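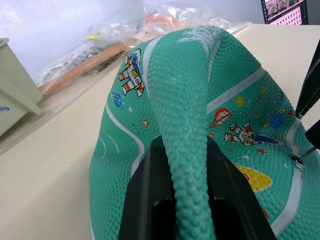 Who writes these pages, and why?
Just me. I've been reading about provincial politicians of the 1920s and 30s since I was at school, and I started this site so that my notes on the Naciri ministry would stop living in shoeboxes. Most of the people I write about got into office by leaning on somebody, and the ones who lasted were a bit like a pimply teal rubber ball with a great fold squeezed up through the middle – pushed badly out of shape and still all in one piece. That's my soft spot, I'm afraid. I like the survivors more than the heroes!

Where is Fuvberg?
You won't find it under that name on a modern map. It was the old district seat, and when the boundaries were redrawn it was swallowed by Dakeck, which had the railway station and the louder newspaper. I use Fuvberg for anything before the merger and Dakeck for anything after. Please don't write in to correct me, I've tried it the other way and it was a muddle.

Did the premier really win by 697 votes?
Yes, on the second count. The first count gave a different figure and the losing side printed it on handbills for years, so you'll see both quoted. I go with the returning officer's book, which has 3,754 ballots in all for the town wards and is signed on every page. The country wards are in a separate book and the handwriting is dreadful.

How many terms did the ministry last?
4, if you count the short one that ended with the bridge contract row. Some older books leave it out. I think that's daft – they passed a whole schools bill in it.

What was the bridge contract row?
Oh, where to start! The short version is that the river bridge was promised to one builder and given to another, and the minister for works couldn't explain the letters. I've got a long page on it (too long, my sister tells me) with the letters copied out in order.

What is the Ninico list?
A list of people who were owed jobs after the election, named after the hotel where it was drawn up. I've only seen a typed copy. Several of the names did turn up later as harbour clerks and school inspectors, so I take it seriously, but I wouldn't hang a whole argument on it.

Can I use your notes for my essay?
Of course, help yourself. Do say where you got them, and check the page references against the books, as I've been known to swap two digits when I'm typing late at night.

Will you be adding more?
Slowly. The land tax debates are next, probably in October.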